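**Part-time table assistant, Hallau Mending and Trim**
Posted 10 Nov 2020

Hallau Mending and Trim is looking for one person to work at the small-tools table in our Varkcombe workroom. The job is temporary and part-time. It runs through the month of February, for a total of 40 hours, and pays $800 before tax. Hours are split into morning shifts and we set them with you before you start.

We repair and finish household textiles: napkins, curtains, pillow covers, table linens, aprons. Most of the sewing is done by our regular staff on machines in the front room. The table assistant does the hand work that comes before and after. That means trimming thread ends, opening seams, cutting labels and ties, sorting the trimmings, and keeping the scissors and other small tools in order.

The opening is tied to the Drumum order, a batch of nearly 300 table linens that need old labels taken off and edges trimmed before they can be hemmed again. It is repetitive work. Some people like it a lot and some find out in the first hour that they don't, so we ask everyone on the short list to do a paid trial shift.

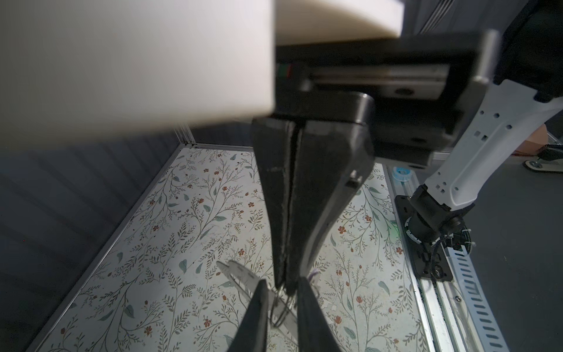 *Scissors on the flowered table covering.*

**What you would do**

- Check each piece against the work slip before cutting anything
- Trim loose threads close to the cloth without nicking the weave
- Remove old labels, ties and tags, and put them in the tray that matches the slip
- Fold finished pieces and stack them by size
- Return scissors to their place closed, with the points facing away from the edge
- Wipe down the scissors and the table at the end of every shift
- Tell the workroom lead about dull blades or loose pivots the same day

You won't be asked to run a sewing machine or talk to customers. There is some lifting. A full bin of linens is heavier than it looks, and you would move several of them in a shift. We have a cart, and you should use it.

**What we are looking for**

You need steady hands, good close-up eyesight (with glasses is fine), and the patience to do the same small job many times in a row and still catch the piece that is different. You should be comfortable using scissors for a couple of hours with breaks. Left-handed applicants are welcome – tell us when you apply and we will have the right scissors ready for your trial.

Experience is helpful but not required. People have come to this job from alterations shops, quilting, bookbinding, upholstery, and from no hand trade at all. If you have done any sewing at home, mention it. We count it.

You must be 18 or older and able to work in the United States. You need to read work slips written in English, which are short and use the same dozen or so words every time.

**About the table**

The table covering has a pattern of vines and small flowers on a light background. It looks nice but it hides things. Thread ends, lint and pin heads get lost in the print, and a pin left on the table will end up in somebody's pillow cover. Clearing the surface is part of the job and we allow time for it: five minutes at the middle of the shift and ten at the end.
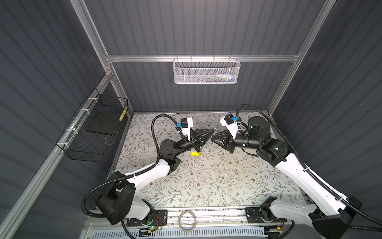
Scraps go in the scrap bin and never on the floor. Bits of tape and plastic tags are kept apart from the cloth scraps. The cloth goes to a stuffing maker who will turn back a whole bag over one piece of plastic, and we have had that happen twice. If you aren't sure which bin something belongs in, leave it in the tray and ask.

Scissors used for cloth are used for cloth only. There is a separate pair for paper and tape. This is the rule we repeat most often.

**Hours, pay and the building**

Pay is made in two parts, one halfway through the month and one at the end. The trial shift is two hours at the same hourly rate and is paid whether or not we offer you the job. Those two hours are on top of the 40.

The workroom is on the second floor of the Abdel Rahman Building, 722 Mill Street, Varkcombe. There is an elevator, but it is slow and is sometimes held for freight. Street parking is free on the north side. The bus stops at the corner of Mill and Canal, a short walk from the door.

Face coverings are required in all shared areas, and we keep two windows open during shifts. Wear layers. Closed shoes are required. Please don't wear loose bracelets or long scarves at the table. There is a small kitchen down the hall with a refrigerator and a microwave, and food and drinks stay in there.

**How to apply**

Send a short letter or leave one at the front counter. We don't need a resume, though you can include one. In the letter, please tell us:

- What hand work you have done, at home or for pay
- Which mornings you can't work in February
- Whether you are left-handed or right-handed
- The best way to reach you

One page is enough. Mark it "Table assistant" so it doesn't get put in with the repair orders. We will answer every letter, and trial shifts will be arranged by phone with people on the short list.

Regular work may open up in the spring if the second half of the Drumum order is confirmed – we can't promise it, and the pay and hours listed here cover February only.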